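Missed the Ilter to Lumik coin swap, are my old coins gone?

Posted in Wallets and Swaps

I bought some Ilter coins a few years ago and kept them in the desktop wallet on an old laptop. I stopped following the project and only opened the wallet again on Monday. It won't sync, stuck at zero connections, and the project page now says everything moved to a new coin called Lumik. The swap ran for 18 weeks and closed in June.

I have 2,000 coins and still have the wallet file and the passphrase. I never had an account on an exchange for this, they have always been in my own wallet. I've read the notice twice and it doesn't say what happens to people who missed the date. Somebody in the chat sent me a private message with a link to a "late swap form" and it asks for my private key. Is that normal? I haven't filled it in.

Wallet version is the last one before the swap, if that matters.

tallow_bridge

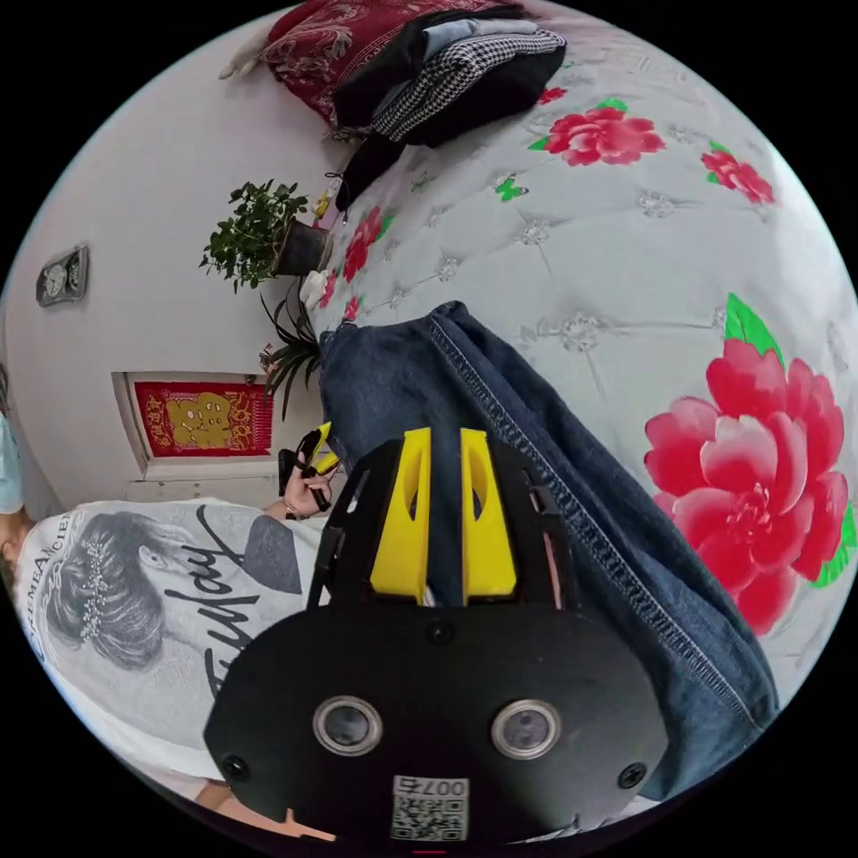

By the bed, Monday evening.

marshgate

Don't fill in the form. A swap never needs your private key. What it needs is for you to send the old coins to an address, or to sign a message from the address that holds them. Both can be done from your own wallet. Anyone with the key can take whatever is on that address now or later, and that includes Lumik if you are given any. Report the account that messaged you.

As for the coins, they are probably not gone, but they may be stuck. The old chain needs nodes to run and most people switched theirs off once the swap closed. Zero connections usually means the wallet is looking for nodes that no longer exist. Try this:

Close the wallet and copy the wallet file to two USB sticks before you do anything else.
Open the config file and add the node addresses from the pinned post in the Ilter section of this site. There were 7 working when I last looked.
Start the wallet again and leave it overnight. Mine took around 11 hours to catch up.
When it has synced, check that the balance is right and write down the address.

After that, open a ticket through the Lumik site itself - type the address in, don't follow a link from chat. Give them your old public address and ask if there is a late claim. They did handle some late claims by signed message after the closing date. I don't know if they still do, and I wouldn't count on it.

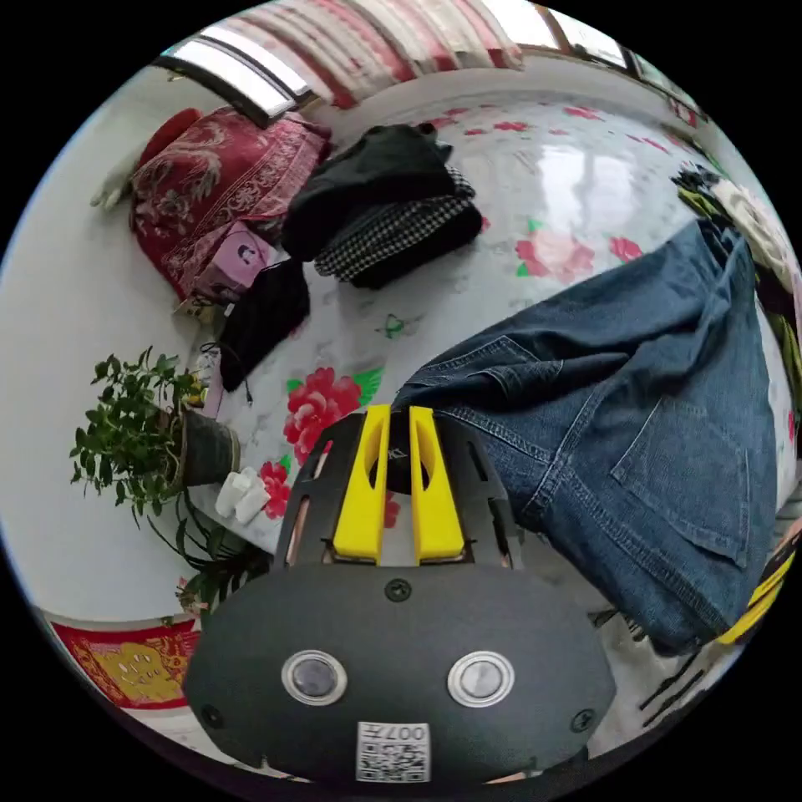 Same evening, a bit later.

penny_ledger

I had the same with Marar when they moved chains. Took ages but got there in the end. Just keep asking them.

oldhatch

Agree with marshgate on the key. One correction, the late claims were only for coins that had not moved after the snapshot block. If yours have been sitting there for years you should be fine on that point, but don't send them anywhere to "test" the wallet, not even to another address of your own. That was what caught me out. I moved a small amount the week after the snapshot and they refused that part.

Also, Trustitz used to list both coins and a few people ask if they can deposit old Ilter there and have it converted. You can't. They stopped taking deposits on the old chain when the swap ended, and anything sent now will sit there with no way to get it back.

If support says no, keep the wallet file anyway. It takes up no room.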